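Whiteboard ghosting after eight months, melamine vs. porcelain steel
Surfaces & Finishes > Boards and writing surfaces
15 February 2026

tinskip
We have two boards in a shared teaching room. Both ghost badly now, mostly red and green. Wiping with a dry eraser removes the line but leaves a readable shadow. Alcohol takes off perhaps half of what remains. The supplier, Catterall, quoted 295 per board for resurfacing film, installed. Before I sign for that I would like to know whether the surface is recoverable. The boards are the original ones from the fit-out and I have no paperwork that says what they are made of.
Tia Inskip

p_pearce
First find out what the surface is. Put a magnet on it. If it doesn't hold, you have melamine or a plain laminate and you should stop spending money on cleaners. If it holds, you have either painted steel or porcelain enamel on steel, and those behave very differently. Painted steel has an organic coating that solvents will soften over time. Porcelain is glass. It does not absorb dye.

tinskip
Magnet holds on both.

bench_grade
Then look at a cut edge or a mounting hole. Painted steel shows a thin white film that lifts with a fingernail at the edge. Porcelain chips in small conchoidal flakes and shows a dark ground coat under the white. If there is a dark layer, it is porcelain, and your ghosting is residue sitting on top.

tinskip
I pulled the tray off one. Thin white film, no dark layer. So painted steel. What have you been using on it is probably the next question: the spray that came with the room, Sonda, and isopropyl when that stopped working.

p_pearce
How often with the isopropyl?

tinskip
Every evening since May.

p_pearce
That is your answer. Marker ink is pigment or dye, a resin binder, a release agent and a fast solvent. The release agent is an oily component that keeps the resin from bonding to the board. When you strip the surface with alcohol every night, you remove the thin film of release agent that builds up in normal use, and the next line bonds directly. On porcelain this is a nuisance. On a painted coating the solvent also opens the surface slightly, and the dye goes in.

Pichit_S
I disagree with part of this. Isopropyl at 70 percent does very little to a cured polyester coating. I ran coupons for 18 weeks at a previous job, wiped daily, and gloss at 60 degrees dropped by less than the meter's repeatability. What ruins these boards is abrasive. Melamine sponges, scouring powder, and dry erasers that have never been cleaned. An eraser loaded with dried pigment is a lapping tool.

p_pearce
Did your coupons have ink on them between wipes?

Pichit_S
No. Bare coating only.

p_pearce
Then you measured something else. I accept the point about the sponges.

bench_grade
Both mechanisms leave the same shadow, so arguing from the symptom gets you nowhere. Look at the board at a low angle with a single lamp. Abrasion shows as a dull band at shoulder height where most of the writing happens. Dye uptake leaves the gloss unchanged.

sheila_b
Light matters for the ghosting complaint as well. We had a board reported as ruined, and most of what people saw was glare from the ceiling fittings across a slightly worn area. Moving it to the adjacent wall closed the ticket. Ours is the one behind the bench below.

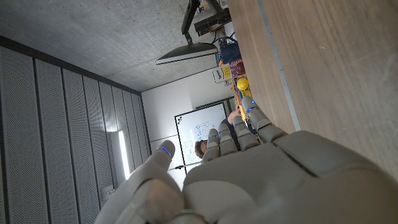
Hand at the bench, fingers toward the table, board behind.

The board there is painted steel, same class as the one you describe, and it gets written on most days. We use water with a drop of dish soap, microfiber, then a dry cloth. Alcohol only for permanent marker.

tinskip
Checked with a lamp. There is a dull band on the left board. The right board is uniformly glossy and ghosts almost as much.

bench_grade
Left is worn, right is stained. Different problems.

Pichit_S
Fine, one each.

t_wainwright
On the stained one, try overwriting before you buy anything. Cover the ghost with a fresh black marker, wipe within a few seconds while the solvent is still active, repeat. It redissolves the old binder and puts release agent back. Test a patch 6 inches square in a corner first. Drumis markers work well for this. The Skallari low-odor ones do not, as the carrier is too mild.

p_pearce
Agreed on overwriting. I would not expect it to recover dye that has gone into the coating.

tinskip
Result on the right board: black and blue ghosts gone after two passes. Red is fainter, still legible from the front row. Green unchanged.

t_wainwright
Red and green are usually the worst in cheap sets. Switch to pigment-based markers for those two or drop them.

sheila_b
What is the film warranty at that price? We were offered 26 months on ours and it excluded edge lift, which was the only failure we had.

tinskip
Catterall says five years, edges included, but only if their cleaner is used. I am going to film the left board and leave the right one on soap and water for a term. Magnets on film, any trouble?

bench_grade
Weak ones slide. Use the larger discs, and lift them off. Dragging a magnet across film will crease it.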